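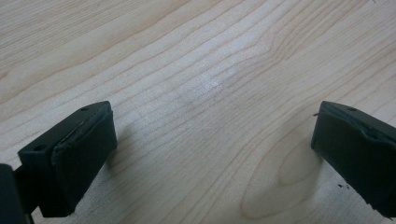
Work With Us / Shop Floor

Finisher and all-around bench person wanted, Orkano, Godimham

Hi, I'm Živko Matić, and I run Orkano, a small furniture shop on the Greenwood side of Godimham. We make tables, mostly. Dining tables, desks, a few benches, and now and then a bookcase for somebody who bought a table from us and talked me into it. We're busier than we've ever been (thank you, everybody who waited so patiently through the spring!) and I need another pair of hands in the finishing room.

I've written job ads before and they always come out sounding like I'm hiring for a bank, so this time I'm just going to tell you what the work is and you can decide if it sounds like you.

What you'd be doing

Sanding. I'll say it first so there are no surprises. Some days it's sanding in the morning and sanding after lunch, and the radio is the only thing that changes. You'd take tops and legs that come off the bench, go through the grits, check them under a low light, find the scratch I left, mutter about me, and go back two grits to get it out. Then you'd wipe down, lay on oil or a water-based finish, let it cure, knock it back and do it again. We still do the last coats by hand and I'd like to keep it that way as long as my shoulders hold up.

The rest is a mix. You'd help load the van, you'd wrap things in blankets, you'd cut a bit of stock when we're behind. You'd also answer the phone if you're the closest to it, and people do call with the funniest questions, most of them about candle wax. Once you've been here a while you'd come on deliveries too, which I love, partly for the coffee and partly for seeing where the thing ends up living.

Our main line is the Futesska, a plain dining table with tapered legs that we've been making since the first year. It accounts for most of what goes through the finishing room. I thought I'd be sick of it by now and I'm not. There's always a board with something odd going on in it, and picking which face goes up is still my favorite five minutes of the week. You'd get a say in that, by the way. I like a second opinion and I don't always win.

Who I'm looking for

I'd love somebody who has finished wood before, in a shop or in a garage, I don't care which. If you've refinished your grandmother's dresser and it came out well and you know why it came out well, I want to hear from you. If you've sprayed cabinets or worked on boats or painted cars, same thing, the eye carries over.

What matters more is that you can look at a surface for a long time and still see it. Some people stop seeing it after ten minutes. You also need to be able to lift your end of a table, stand for most of the day, and be okay with dust. We have good extraction (I spent more on it than on my own car) and we wear masks, but it's a wood shop and you'll find sawdust in your socks.

You don't need a certificate. You do need to be 18 and you do need to be able to get here, and the bus stops a good walk away, so a bike or a car helps a lot. A driver's license is a plus for the van but I won't hold it against you if you haven't got one.

Please tell me up front if you have a reaction to any oils or solvents. We can work around a lot of it, I'd just rather plan the room before your first day than in the middle of it.

Hours and pay

Four days a week, 7:30 to 4, with a proper lunch. Which day you have off we can talk about, as long as it stays the same from week to week. Pay is $600 a week for your first 200 hours, which is what I call the learning stretch, and then we sit down and it goes up. How much depends on how independent you are by then, and I'll tell you exactly what I'm looking at so you're not guessing. You get paid holidays, two weeks of vacation the first year, and the shop closes between Christmas and New Year's.

There's also a tool allowance of $525, once a year, and what you buy with it is yours to keep. The last person in this job spent it all on one very beautiful hand plane and I still think about that plane.

If you leave the shop tidy at the end of the day I will be very fond of you. I'm not that tidy myself, so it would be a nice balance.

What it's like here

There are four of us at the moment. It's a quiet place, machines aside. We eat together when we can, at a table that came back from a customer with a burn in it and got promoted to lunch duty. Offcuts are free to take home, and most of our cutting boards, birdhouses and terrible wobbly stools started out in that bin. If you want to stay late and work on a project of your own, you can do that once you've been checked out on the machines and as long as somebody else is in the building.

I should say what's hard about it too. August is hot in the finishing room, winter mornings are cold until the heater gets going, and before the holidays it gets hectic. November is our worst month by a mile, with everybody wanting a bigger table in time for Thanksgiving and remembering it late. I'd like you to be settled in well before then, so I'm hoping for a start in September, though I can wait a little for the right person who has to give notice somewhere.

How to apply

Send me a short note. A few lines about what you've done and two or three photos of something you've finished, and please don't worry about them being pretty. Close-ups are better for me than the whole piece by a window. A resume is fine if you already have one, but don't make one just for this. If you don't like writing, come by the shop any afternoon after two, ring the side bell (the front one is dead) and ask for me. You'll probably have to ring twice.

I answer everybody. It might take me a week. After that I'll ask a few people in for a paid half day, where you'll sand a sample board, put a coat on it, have lunch with us and ask me anything you like. Then we both go home and think about it.

Notes in by September 9 please, and earlier is nicer. If you know somebody who'd be good at this and would never apply on their own, show them this page, or just tell me their name and I'll go and bother them.

Looking forward to meeting you!

Živko
Orkano, Godimham

Posted August 22, 2022

More from the shop
Weekend driver needed, van provided (filled)
Caring for an oiled tabletop in the first month
Futesska lead times for fall orders
Free offcuts: when to come and what to bring
How we pick boards for a top
Getting to us from Greenwood on foot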